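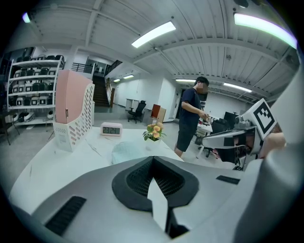 We're writing a handbook of good practice for people who work with hand-held grippers, and I'm looking for folks who'd like to argue with me about it! The project is called Lallomura, I run it out of Sondell, and what I want is short, plain rules that a new person can follow on their first shift. Some of it sounds small until you've lived with it. How close can two grippers work before somebody has to call out? Does the square marker get checked before every session or only when the tool comes off the shelf? What do you do about a table with a file holder, a clock and a little pot of flowers on it when a coworker is standing with his head down at the next bench? I have opinions on all of these (strong ones), and the current draft has 94 rules, so I'd love to cut it way down.

You don't need an engineering degree. If you've handled grippers, trained people on them, written safety sheets or just have a good eye for a confusing sentence, I want to hear from you. We need 11 readers. Each one gets a section, tries the rules out at their own workplace and sends me notes, the blunter the better. Figure about 200 minutes of your time, spread over July, and we pay $200 when your notes come in.

I can take people in Iten and Quintana as well as Sondell, and remote is fine so long as you have a gripper you're allowed to use. Please get your supervisor's OK first!

To sign up, send me a few lines on what you do and one rule you wish your shop had. No resume. If you've got a rule you can't stand, send that too.

Related
Marker checks: the one-page version
Sharing a table, draft 3
Call for readers, Quintana group (closed)

Contact Lallomura | © Lallomura, Sondell | Back to top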